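Festitz Community Help
Home > Security > Accounts and Sign-in

Moving 2FA codes to a new phone when the old one is failing
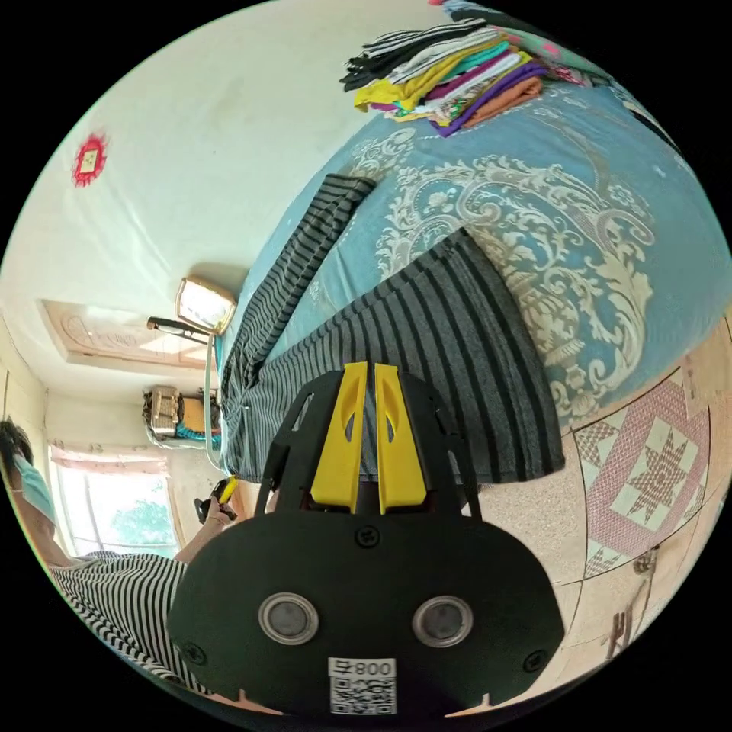 The problem

Posted by Macarena Nieto
17/03/2023

My phone is on its way out. The touch screen ignores the bottom third of the display most of the time, and it restarts when the battery gets below half. I have a replacement ready, but all of my two-factor codes are in an authenticator app called Elto on the old phone and I don't want to lock myself out of anything.

What I have:

- 31 accounts in Elto, all six-digit codes that change every 30 seconds
- Elto cloud sync turned off (I turned it off on purpose when I set it up)
- A password manager on my laptop, with its own master password and with 2FA turned on, and the 2FA code for it is in Elto
- Recovery codes for maybe half of the accounts, in a text file on the laptop
- My main email account, also with 2FA in Elto

I tried the regular phone-to-phone backup. Elto shows up on the new phone but opens to an empty list. The old phone still shows all the codes. Elto has an Export button under its settings, but it asks for a passphrase and then makes a file, and I am not sure where that file ends up or whether it is safe to email to myself.

Specific things I would like to know:

Why did the phone backup bring over the app and not the codes?

Is it safe to have the same codes on two phones at the same time, or does adding the second one cancel the first?

Is there an order I should do this in? I am worried about the password manager and the email depending on each other.

Both phones run the same operating system, one major version apart. The laptop is fine and is still signed in to everything.

14 people have this problem | Share | Follow

Replies (3) Sort: Oldest

Tegan Maihi

The backup is behaving as designed. An authenticator app stores one secret per account, and the code on the screen is calculated from that secret and the current time. Elto keeps the secrets in the device keystore, encrypted with a key that is tied to that one phone. A phone-to-phone backup copies the app and its settings. The keystore key does not leave the old hardware, so the new copy of Elto has nothing to decrypt and shows an empty list.

On your second point, two phones can hold the same secret and both will produce the same valid codes. The website has no knowledge of how many copies exist. What does cancel the old code is going to the website and setting up 2FA again. That generates a new secret, and from then on only devices holding the new secret will work. Keep the two operations separate in your head: copying a secret leaves the old phone working, re-enrolling does not.

Order of work, given that the laptop is still signed in:

1. Do not sign out of anything on the laptop. Do not clear the browser cookies. Do not let a cleanup tool run.

2. Plug the old phone in and leave it plugged in. If it restarts when the battery is under half, you want it over that for the whole job.

3. On the laptop, open the security page of your email account and generate a fresh set of recovery codes. Write them on paper. Generating a new set normally invalidates the old set, so cross out or delete whatever is in the text file for that account.

4. Do the same for the password manager. Also write down the master password if it exists only in your memory, and keep it with the codes somewhere that locks.

5. Export from Elto. Choose a long passphrase, five or six unrelated words. The passphrase is the only thing protecting the file, and anyone who gets the file can guess at it offline for as long as they want, with no lockout.

6. Move the file by USB cable to the laptop and from there to the new phone. On the versions I have used it lands in Downloads. I would not email it. A deleted email may still exist in Trash, in Sent, and in any mail program that synced in the meantime.

7. Import on the new phone and enter the passphrase.

8. Compare both phones side by side. The codes for every account should match at the same moment. If all of them are wrong on the new phone, check that its clock is set to automatic. A clock that is off by more than a minute will usually make codes fail.

9. In a private browser window on the laptop, sign in to the email account using a code from the new phone. Then the password manager. Then whatever else matters, such as the bank.

10. Delete the export file from the laptop, from the new phone and from the old phone. Empty the trash on each.

11. Keep the old phone untouched for a couple of weeks, then remove the accounts from Elto and do a factory reset.

With steps 3 and 4 done first, a failed export costs you an afternoon of re-enrolling and no accounts.

The circular dependency you describe is real. Email needs a code from Elto, the password manager needs a code from Elto, and resetting either one probably sends a link to the email. Paper recovery codes for those two accounts break the loop. The rest can be recovered through email if it comes to that.

Helpful (98) | Reply | Share

Urrutia

just turn on the cloud sync, takes 2 minutes. sign in on new phone and they all show up. did this last August with no problems

Helpful (6) | Reply | Share

 Tegan Maihi
 That works. Two conditions before doing it. The sync account should not use the same password as anything else, and the second factor for the sync account must not be stored only inside Elto. Otherwise the new phone asks for a code that it cannot display until it has synced. Sync can also be turned off again after the move, although I don't know how long the server copy is kept.

 Urrutia
 didnt know about the 2nd one. mine just sends a text

Bonus

Adding to the long reply above, for the case where the touch screen gives out before the export is finished.

Most phones of the last several years accept a USB mouse through an adapter. No setting has to be changed first. Plug in the mouse, a pointer appears, and you can click on the dead part of the screen. Some adapters pass power through at the same time, and with your battery you want one of those. Test this now while the top two thirds still respond. Rotating the phone to landscape can also move a button out of the dead area, if the app allows rotation. Elto's main list rotates, the export screen does not.

If the export fails and you have to move accounts one at a time, this is the sequence for each:

- Sign in to the site on the laptop
- Open the security settings and find the two-factor section
- Choose "change device" or "change authenticator app" if it is offered. This keeps the old secret valid until the new one is confirmed
- If only "turn off" is offered, turn it off, turn it back on right away and scan the new QR code with the new phone
- Enter the code from the new phone to confirm
- Save the new recovery codes before closing the page

Rename the entry on the old phone as you go, for example by putting "old" in front of it. Otherwise you will lose track of which ones have been done. With 31 accounts I would do it in two sittings.

Two more notes.

The text file with recovery codes should not stay as a plain text file. Anything running on the laptop under your user name can read it. Put the codes in the notes field of each entry in the password manager, except the codes for the password manager itself, which go on paper. There is an argument that keeping recovery codes next to passwords puts both factors in one place. That is correct, and for a personal setup I accept it for low-value accounts. For email and the bank I keep those on paper too.

Do not take screenshots of the QR codes. Screenshots go to the photo library, and the photo library on most phones uploads by itself. The QR code contains the secret in readable form. Anyone who has the picture can generate your codes until you re-enroll, and nothing on your end will show that it is happening.

One disagreement with step 11. I would keep the old phone a full month if it still holds a charge. Some accounts only get used when a monthly bill comes due, and that is when you learn that one entry did not come across.

Helpful (41) | Reply | Share

 Macarena Nieto
 Thank you both. The export worked on the second try. On the first try the phone restarted halfway through and left a file with a size of zero, so check the size before you copy it. The import gave me 30 of 31. The missing one was an old forum account with no name filled in, and I re-enrolled it by hand. Email and the password manager both sign in with codes from the new phone. The mouse worked on the dead part of the screen with a plain adapter, but mine does not charge at the same time, so I had to charge fully and then swap.

 Bonus
 Good to know about the blank name. Did the import show an error for that entry?

 Macarena Nieto
 No error. It said the import was complete. I only found it by comparing the lists.

 Tegan Maihi
 I have added the file size check to my own notes. For anyone following along with a longer list, sort both phones by name before comparing. The default sort in Elto is by date added, and an import gives every entry the same date.

Viewed 2,268 times | 9 comments | Share this page

Related: Accounts | Passwords | Lost phone | Backups | Contact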